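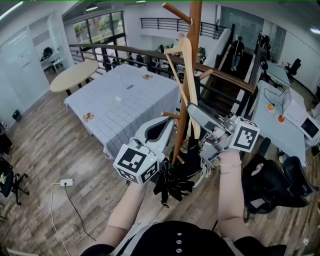

A wooden coat rack with a hanger hooked over it.

Why Do Wet Coats Dry?
Prendura Museum Learning Pages – for readers aged 7 to 11

When you come in from the rain, your coat is full of water. If you hang it up properly, it will be dry again by the next day. Where does the water go?

Water is made of tiny pieces called molecules. They are far too small to see, and they are always moving. Some move slowly and some move very fast. The fastest ones at the surface of the wet cloth can break away and float off into the air. This is called evaporation. Water that has floated off in this way is a gas, and its name is water vapour.

What helps a coat to dry?

Warmth helps, as it makes the molecules move faster. Moving air helps too. The air next to a wet coat soon becomes damp, and a breeze carries it away so that drier air can take its place.

Space is also important. A coat on a hanger is spread out, and air can reach the front, the back and the sleeves. A coat left in a heap has many folds, and the water inside them is trapped. It may still be wet in the morning, and it may begin to smell.

Does water have to boil first?

No. Water boils at 100 degrees Celsius, but it can evaporate at any temperature between freezing and boiling. Puddles disappear from the playground even on a cool day in March.

Try it yourself

You will need two old cotton socks of the same size, a bowl of water and a clothes hanger. Ask an adult before you start.

1. Soak both socks and squeeze them out well.
2. Hang one sock over the hanger. Roll the other into a ball and put it on a plate.
3. Feel both socks every hour and write down what you notice.

Which sock do you think will dry first?

Words to know

Evaporation – when a liquid turns slowly into a gas.
Molecule – a very tiny piece of a substance.
Water vapour – water in the form of a gas.

Page last reviewed: 5/29/19
Next page: Where Do Clouds Come From?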